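How I Finally Learned to Sharpen My Kitchen Knives

I put this off for years. I had a drawer full of dull knives and one good one I was scared to touch, and every tomato in the house ended up squashed. Then my neighbor Effie Morrison came over for dinner, tried to slice an onion, and handed me the knife back without a word. Fair enough!

What you need: a two-sided whetstone, a damp dish towel, a bowl of water and a knife you don't love. Start with the cheap one, please.

Soak the stone if it's the soaking kind (mine is, so it sits in the bowl for 10 minutes while I make coffee). Lay the towel flat on the counter and set the stone on top, rough side up. The towel keeps it from sliding all over the place.

Now the angle. Hold the knife flat on the stone, then lift the back until you could slip a couple of coins under it. Lock your wrist there. Push the blade away from you, edge first, as if you were shaving a thin slice off the stone, and sweep from heel to tip as you go. Go slow. Add a splash of water when the stone starts to look dry.

Keep at one side until you feel a burr – a tiny rough lip along the opposite side of the edge. Check by brushing your thumb across and off the blade, never along it. Then flip the knife and do the other side the same way.
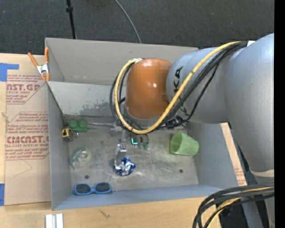 Page last changed: July, 9:40 p.m.

Once you've had a burr on both sides, turn the stone over and repeat on the fine side with a lighter touch. I finish with a few soft strokes, switching sides each time, then wash and dry the knife.

Test it on a sheet of newspaper. If it snags in one spot, go back to the fine side and work on that bit. Rinse the stone and let it air dry before you put it away – mine got musty in a closed box once and I had to scrub it.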